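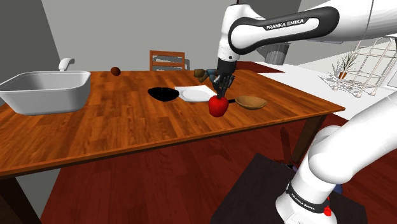 Ornell: a word list of the home table

Ornell is a collection of words that people use at home for food, dishes and the small habits of eating together. It was made by a group of five language teachers who wanted material for their own lessons and could not find it in the usual dictionaries. The present version is 0.4 and it has 700 entries. We are still correcting it, so please read the part about known problems before you use it for anything serious.

What is inside

entries.csv is the main file. Every row is one word or one fixed phrase.
speakers.csv has one row per speaker. We have 27 speakers.
notes.txt contains longer remarks which did not fit in a table cell.
lessons/ is a folder with classroom sheets, to be printed on both sides.

The columns of entries.csv

id: a number which never changes, also if the entry is later removed.
word: the form as the speaker said it, in our simple spelling.
gloss: a short meaning in everyday English.
group: one of food, dish, furniture, action, manner, joke.
speaker_id: points to speakers.csv.
age_learned: child, adult or unknown.
remark: free text, often empty.

The group "furniture" is the smallest one. At first we had put these words together with "dish", but Piyumi Howlader objected that nobody washes a bench, and she was right. The old label still exists in version 0.2.
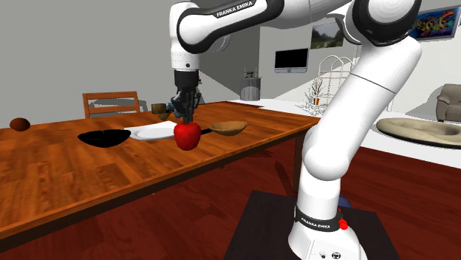 The wooden dining table, at left.

How the words were collected

We met speakers at their homes, mostly at lunch or just after it. Each talk took as long as the speaker wished. We asked very open questions, for example "What did your grandmother say when somebody left food?" and we wrote down the answers by hand. No sound was recorded. Fathima Cassim typed the notes in the evening of the same day, and a second person compared the typed version with the paper.

In December we read all entries again and took out the ones which had only come from a television show. Where we could not decide, the entry stayed and got the remark "source unclear".

Spelling

We did not use a phonetic alphabet. Most of our readers are teachers and parents, and they asked us for something which can be typed on a normal keyboard. Long vowels are written double. A stress mark is used only where two words would otherwise look the same. Gyula Mészáros keeps the list of exceptions, and you find it at the end of notes.txt.

The lesson sheets

There are sheets for three levels. The lowest level has only names of things and simple colors, with the words for round, flat and deep. In the second level the pupils ask each other to pass something. The third level is about politeness: how to refuse a second portion, and how to refuse it again when the first refusal was not believed. 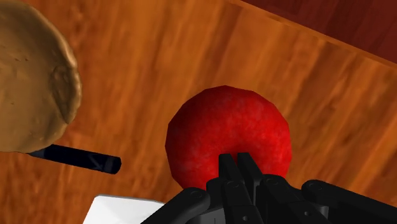
Red sphere on the wooden tabletop.

Known problems

Words for fruit are too many in comparison with words for vegetables. Two speakers were great lovers of fruit and we did not stop them.
More than 300 entries come from speakers over sixty. Younger forms are weak.
The column age_learned was filled in from memory and should not be used for statistics.
The group "joke" is difficult to translate. Some glosses there explain the joke and some only give the literal words.

Use and contact

You may copy and change the files for teaching. Please name Ornell and the version number. Corrections go to Ruwan Uddin, with the id of the entry in the first line of the message. For questions about the lesson sheets, please write to Rizwan Gunawardena.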